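Arm thread, part whatever. A few of you asked where the build at the shop has got to, so grab a coffee.

Quick recap for new people: I share a workshop (we call it Stelis, after the old sign on the door) and since August I've had one corner of it for a tabletop arm that puts groceries and dishes where they belong. The project is called Hakim. The arm came assembled, everything else is on me.

This month was all gripper. The fingers it came with were fine on boxes and hopeless on anything round. I printed new pads, hated them, printed them again a bit softer, and now I have a drawer full of tiny rubber feet. Anyone want some?

Grip settings! I had one closing force for everything, like a fool. Now every item gets its own line in a little text file. The file is up to 151 lines and most of them are me arguing with myself in the comments.

The planner is still Tratier, the little program I wrote over the winter. It picks an object, picks a side to come in from, and thinks for way too long. I got the thinking down from 3000 milliseconds to 579 just by not reloading the table model every single time. I'm thrilled and also a bit embarrassed. 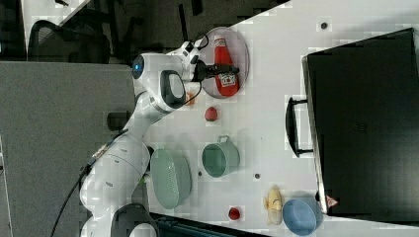 Ketchup on the plate, gripper on the ketchup. Banana, cup and colander still to go!

Squeeze bottles are my favorite thing to test with right now. They're slippery, they have a fat end and a skinny end, and if you squeeze too hard you learn about it right away (cap ON, people, please check the cap).

Cups are the next headache. Upright is easy. On its side, the handle can point any which way, and my code still treats a cup as a plain tube. I've got a plan for that and it involves a lot of graph paper.

Someone asked about cost. The one thing I splurged on lately was a better power supply from Deltero, 186 dollars, and I winced the whole way through checkout. No more random restarts so far – knocking on wood as I type this.

Someone else asked if it can cook. No! It can move a tomato. Let me have this.

Next up: bowls. I want it to pinch the rim and lift without tipping, and I have a feeling the soft pads are going to need yet another version. If you've done rim grasps with two fingers, tell me what angle you come in at, I'm all ears.

Okay, back to the text file. Line 152 is going to be "colander" and I already don't like it.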